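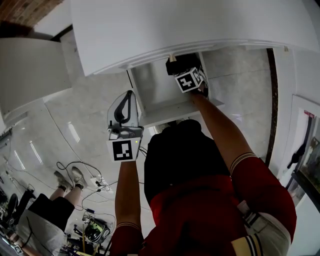 Let people keep their old kitchens

My neighbor Yasmine Amrani has had the same kitchen for as long as I have known her. The doors don't all line up and one drawer needs a push from the hip before it closes. In March she had someone over to quote for a small repair. He left her a brochure for a full replacement and no price for the repair.

I think this happens far too often. Our street, Justham Road, had dumpsters outside two houses this spring, and both were full of cupboards that still opened and shut. Most of what goes wrong in a kitchen is a hinge, a runner or a handle. Those parts are cheap and a patient person with a screwdriver can change them in an afternoon. What is hard is finding the right one.

I spent 12 evenings looking for a drawer runner last winter. The maker had changed the hole spacing and stopped selling the old size. A shop called Tahiri finally found me a pair in a box at the back, and I paid less for them than I had spent on gas driving to other shops.

The usual answer is that people want something new. Some do, and that is their business. But plenty of people I talk to would be happy with what they have if it worked properly. They replace the whole room after being told it can't be fixed, or after getting tired of asking.

Stores could change this without much trouble. Keep spare parts on sale for as long as the cabinets are likely to last. Print the part number on the inside of the drawer, where a person can read it. Charge a fair fee for a repair visit and send someone who is willing to do the repair.

I would also like the town to set aside a shelf at the transfer station for hinges and runners taken off old units. I wrote to ask and was told it was a question of space. The shelf I had in mind is smaller than the sign telling us where to throw the cupboards.

Yasmine still has her kitchen. She bought the part by mail in the end - it took two tries to get the correct side - and she is now looking for someone to fit it.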